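5. Road Trials: Straight-Line Following

This section covers the first outdoor run of the Trolitz rover. Complete Section 4 (bench check and camera alignment) before you start. Teams entering the Zirnton student round must log at least one full trial on a straight road before they move on to the curve exercises.

5.1 Before you leave the workshop

1. Charge the drive battery fully. Do not take a half-charged pack to the road.
2. Screw the antenna in by hand until it stops. Do not use pliers.
3. Load the course file named Grotavby into the controller. The Bautista file is for indoor tape tracks only and will not hold a line outdoors.
4. Check that the remote stop works from 40 meters away.

Caution: Trials are run only on a closed stretch, with the club's road permission in hand. Two team members stay with the rover at all times, one of them holding the remote stop.

5.2 Placing the rover

1. Set the rover in the right lane, facing along the road.
2. Turn it until the solid white edge line enters the camera view at the bottom right and narrows toward the horizon.
3. Open the live view on the laptop and check that the antenna tip shows at the bottom center. If it sits well to one side, the camera mount has shifted. Go back to Section 4.
4. Wait 24 seconds for the exposure to settle – a bright sky makes the first readings jump.
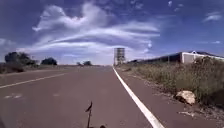
Figure 5-1. Live view with the rover in the right lane. Solid edge line at right, antenna tip at bottom center.

5.3 Choosing the reference line

The software can follow either line, but use the right edge line for all first trials. Old markings on the pavement, such as the faded ones at left in Figure 5-1, can be picked up as false lines. Set the line threshold to 275 and raise it in small steps if the overlay flickers.

Note: A loose gravel shoulder has a lighter tone than the road and may be read as part of the line in low sun. If this happens, narrow the search band in the Vision menu.

5.4 Running the trial

1. Clear the lane ahead and call "ready" to the whole team.
2. Press Start on the laptop. The rover moves off after a short delay.
3. Walk beside the rover on the shoulder side. Stay behind the camera.
4. Press the remote stop at once if a wheel touches the edge line.
5. At the end of the run, save the log before switching off. The log holds 1,000 entries and then overwrites the oldest.

Caution: Do not lift the rover by the antenna or the camera mount.

5.5 After the run

Brush grit out of the wheel hubs and let the motors cool. Copy the log to the team folder and write the threshold value on the trial sheet – it is needed again in Section 6.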